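Chopstick Reuse in Shared Student Kitchens: Project Report

Submitted Tuesday, April 30, 2019

1. Background

Single-use wooden chopsticks make up a visible share of the waste from the two residences in this study, Nyberg and Andovia. Both buildings have shared kitchens, and both are served by the same takeaway counter, Flaso, which puts a pair in every bag by default. The project asked whether a stock of washable utensils in each kitchen would reduce the number of disposable pairs thrown out.

2. Method

Discarded pairs were collected from the kitchen bins over 2 periods of equal length. The first was the baseline. Before the second, shared utensils were placed in the Nyberg kitchens only. Andovia was left unchanged as a control. Pairs still in their paper sleeves were counted in the same way as used ones. Single sticks were matched up by length where possible, otherwise set aside.

The shared stock was mixed, as it came from donations. Sticks of different colours and materials were kept together with the spoons, and no attempt was made to sort them into matching pairs. A tray on the table was preferred to a drawer, where items are easily overlooked.
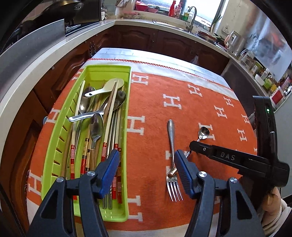
3. Results

A total of 491 pairs was recorded across both buildings and both periods. In Nyberg the count fell from 185 to 103. In Andovia it went from 103 to 100, a change too small to interpret.

4. Sources of error

Some residents empty their own bins, and those pairs were missed. Flaso also ran out of sleeved chopsticks for part of the second period and handed out forks -- this affected both buildings, but we can't say it affected them equally. Residents knew the bins were being checked, and their behaviour may have changed as a result.

5. Further work

The count should be repeated in August, when the Cluvport kitchens reopen and a third building can be added. Forks should be recorded separately next time. Washing water was not measured and would need its own meter at each sink.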